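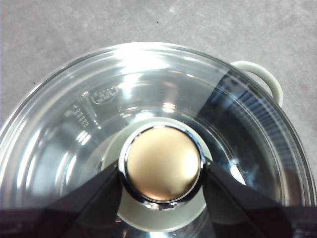

Glass lid, gold-capped knob, pot with a cream handle underneath. On the concrete by the sink.

2025-05-07
Karla Pacheco

Pot day! I finally gave in and pulled the cream one off the shelf, mostly to sort out the lid question Diệp Ông and I have been going back and forth on (he likes the plain steel lids, I like being able to see what's going on in there).

Set it down on the floor so I could look at it from straight above. The knob is a good one – gold cap, chrome ring, wide cream base – and there's plenty to get hold of. The loop handle on the pot sticks out past the rim, so you want to check where it's pointing before you go for the lid. I'm going to start parking it at the upper right every time.

Couldn't make out the lettering in the glass, the oval logo or the small rows under it. Tried a flashlight later and got nowhere. Diệp thinks it's Tendaleo, I'm not convinced. Will try rubbing a pencil over paper.

Simmer test after lunch: 2 liters of water, 40 minutes, lid on. Lost 5 ml by the kitchen scale, which seems too good, so I'm doing it again tomorrow with the scale zeroed properly.

Still to do: weigh the lid by itself (my guess is 500 g), wash everything, and find the other trivet.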